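Gear and Laundry Tips for Sports Families

Posted 11/11/20 by Uriel Alvarado

Winter season is coming up fast so here are the tips people keep asking me for at pickup. Wrote this in the car mostly. Will add more when I get a minute.

Smelly shin guards

Take them out of the bag the same night. Not tomorrow. Sink, warm water, small squirt of dish soap, old toothbrush on the inside where the foam is. Rinse well, leftover soap gives some kids a rash. Stand them up by a window. No dryer, the foam curls and they never sit right again.

If they still stink, sprinkle baking soda on the foam, leave overnight, tap it off outside.

Mud on white pants

Let it dry first. I know. But wet mud just smears deeper. Once dry, knock off what you can over the trash, then cold water through the back of the fabric. Bar soap rubbed into the knees, leave 13 minutes or however long it takes to eat dinner, then wash cold. Check before it goes in the dryer!! Heat sets it.

Infield clay is worse. Same thing but do it twice and don't expect miracles.

Mouthguards

Cool water and a drop of dish soap after every game. Not hot, they lose thier shape. Case needs holes in it. If yours doesn't have any, leave the lid open at home. Chewed flat on one side = time for a new one.

Wet shoes

Pull the insoles, loosen the laces all the way. Stuff with newspaper, change the paper after an hour, then again before bed. Paper towels work, just costs more. Point a fan at them if practice is tomorrow. Keep away from the heater, the glue lets go.

Grit stuck in the cleats: wooden skewer or a popsicle stick. A screwdriver works too but I put one through a sole in August so I don't reccomend it. 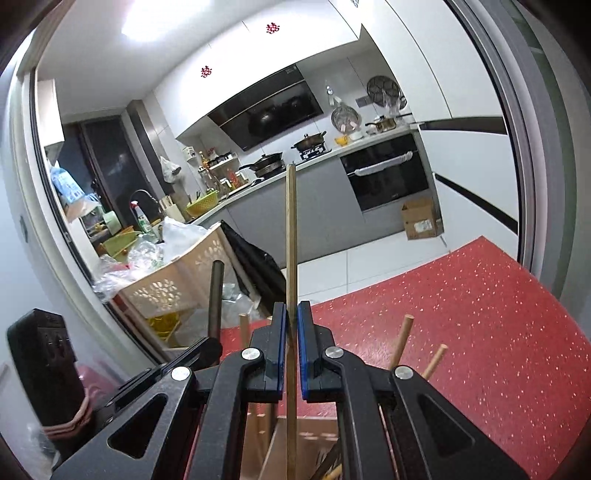 Water bottles

Everything that comes apart, take apart. Straw, valve, the little rubber ring under the lid. That ring is where the black stuff lives. White vinegar and water half and half, soak while you do the dishes, rinse, dry with the lid OFF. Put the ring back in before you pack it or you will have a wet bag. Ask me how the math homework looked.

Names on everything

Permanent marker washes out of jerseys by midseason. Write on a piece of white cotton tape and stitch the tape in, two ends is plenty. On bottles and helmets put clear packing tape over the marker. Last name and jersey number, that's all. We had 53 items in the lost and found last spring and most had nothing on them.

Jerseys with printed numbers

Inside out, cold, hang dry. No fabric softener, it makes the fabric hold on to sweat smell and the numbers start peeling. Never iron over the print. If you must, from the back with a dish towel in between, low.

The bag itself

Empty it Sunday. All of it, shake it out over the grass. Wipe the inside with a damp rag and leave it unzipped overnight. A dryer sheet in the side pocket helps some. Dry tea bags do the same job and Kidus Weldu swears by them for hockey gloves, one in each glove.

Keep a trash bag folded in the bottom for rainy days. Wet stuff goes in there, not on top of the library book.

Bleeding on a uniform

Cold water right away. Hydrogen peroxide on white only, test a seam first. For colors, soap and cold water and patience.

Got one to add? Tell me at the snack table or write it on the clipboard, next batch will cover goalie gloves and swim stuff.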